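Zirnness Toy Library
Minutes of the regular meeting, 10/09/2020
Held in the back room at Zirnness

Members present: quorum met. Two apologies received.

1. Minutes of the last meeting

Approved with one correction. Under shelving, "Brelesia branch" should read "Brelesia drop-off point." Brelesia has no shelves of its own and does not lend from there.

2. Matters arising

The squeaky wheel on the book cart has been replaced. The cart still pulls to the left when full. Members agreed to keep picture books on the top shelf of the cart and puzzles on the bottom until the other wheel is looked at.

The sign for the returns table has been printed and laminated. It gives the old opening hours. A new one will be made and the old one used for its back side.

The question of whether to accept stuffed animals was raised again. No change: they are not accepted at Zirnness or at Brelesia.

3. Money

The balance stands at $1950 after the insurance payment. The request to Fundamer for help with storage was sent in April and has been answered. Fundamer will match what we spend on containers and labels, on receipts, until the end of the fiscal year. It does not cover furniture.

A member asked if cloths for the sorting table count as storage. It was felt that they do not, and they will be left out of the claim.

4. Small toys and loose pieces

Most of the meeting went to this item. Play food, bath toys, rattles and figures have been coming back mixed together, and the bigger sets on the shelves are missing pieces that are probably in the mix. Sorting has started on the small things, using a green cookie container as the holding place.

The points below were raised.

a) Play food. The grapes, the corn cob and the sandwich piece are all different sizes and do not look like they belong to one set. It was suggested that we stop trying to rebuild the original food sets and make up new ones. Agreed. A new food set will have one pot or pan and whatever food fits in the bag with it. The yellow pot goes in the first one.

b) Figures. Loose figures will be kept together and lent as a bag, with no promise as to which ones are in it. One member would have preferred to match them to vehicles. The others thought this would take too long.

c) Anything with a cord. The pink squeaky toy has a cord on it. Cords are to be checked for length against the sheet on the cupboard door before a toy is lent to a family with a child under three. If there is doubt, the cord comes off or the toy is set aside.

d) Capsules. Members were divided on the ball in the clear capsule. Some families like them, but the halves tend to part company. Held over to the next meeting. It is not to be lent in the meantime.

e) Teethers. These are to be kept apart from everything else and bagged singly after washing. The amber one was used to try out the new bag size and the bag was too small. The next size up will be ordered.

f) Clear plastic. The tray with the cup-shaped recesses may be part of a tea set or may be packaging. Leave it out on the counter for two lending sessions. If no family knows it, recycle it.
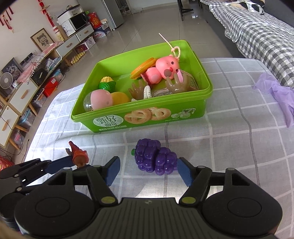
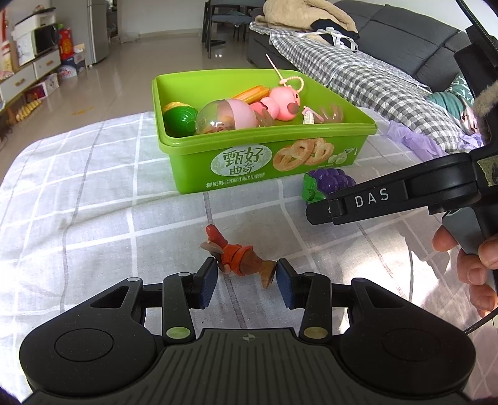
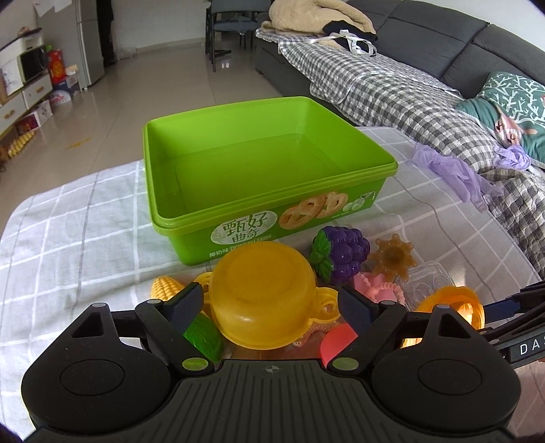 Item 4: Small toys and the green cookie container on the checked cloth. The container is empty in the third picture.

g) The container itself. Several members like it. It is a bright color that children can find, and it sits well on the table. Against that, it says cookies on the front, and a parent has already asked if there was food in it. It was agreed to keep it for sorting only and not to lend toys out in it. No label is to be stuck over the printing, as the last lot of labels left glue behind on the jars.

h) The cloth. The checked cloth stays. Small pieces show up well on it and do not roll as they do on bare wood. It needs to go home with someone for washing once a month. A sign-up sheet will go on the corkboard.

Decided: buy 25 zip bags in the larger size and one roll of 50 tags. Each bag gets a tag with a set number and a count of pieces written in pencil. Receipts to go in the envelope marked Fundamer.

Decided: a piece that cannot be placed goes into the bottom drawer. The drawer will be gone through twice a year. Pieces that have been in it for two rounds are given away.

5. Washing toys

The wash basin takes longer to drain than it did. Hard plastic toys may be done in the dishwasher on the top rack, on the short cycle. Squeaky toys may not, as water stays inside. They are to be wiped by hand and left standing on the rack with the hole down.

It was asked whether toys returned at Brelesia are washed there. They are not. They come over in the blue crates and should be treated as unwashed, even when the crate has a note on it.

6. Lending records

The card file and the spreadsheet do not agree. The card file will be taken as correct for sets lent before the move. Org, the lending program being tried out on the front desk computer, will be used for new sets only. Food bags and figure bags will be the first things entered in it. If it still drops the last letter of long names by next meeting, members will decide whether to go on with it.

Families may now borrow up to 4 bags at a time in addition to one large toy.

7. Other business

The lamp over the sorting table flickers. The tube will be changed.

Two folding chairs have gone missing from the stack by the door. They may be at Brelesia.

A member offered a box of wooden train track. Accepted, provided the pieces are the wide gauge.

8. Next meeting

Same room, same time. The agenda will carry the capsules, the trial of Org and the washing sign-up sheet. Members are asked to bring any toy library bags they have at home.

Meeting closed after item 8. The room was left set up for sorting.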